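Friday was cable day on the two-arm bench at Plirnen, and I'd been putting it off all month. The wrist cable on the right arm kept snagging at full reach, so Khải and I gave every loop more slack and then ran the red liquid job slowly. 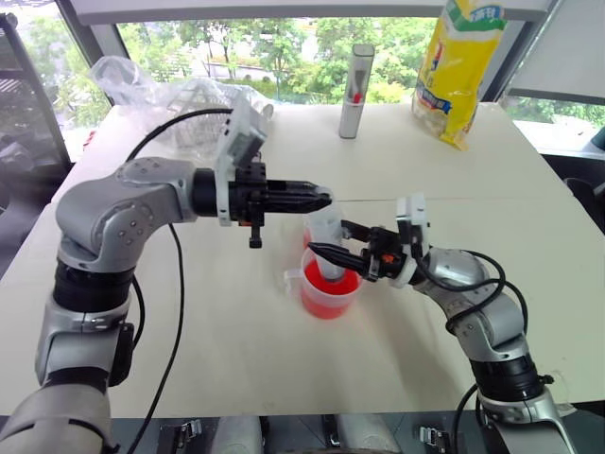

I'd also nudged the gripper force down by 2 percent, which felt like nothing on the screen - but wow, does a soft plastic tube care! Audrey-Anne wants over 1000 cycles before we touch it again.

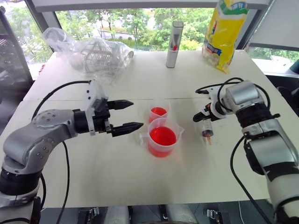
We got to 189 before lunch. Next up is re-zeroing the left elbow, and I still need to find the small hex key (Khải, check your pockets).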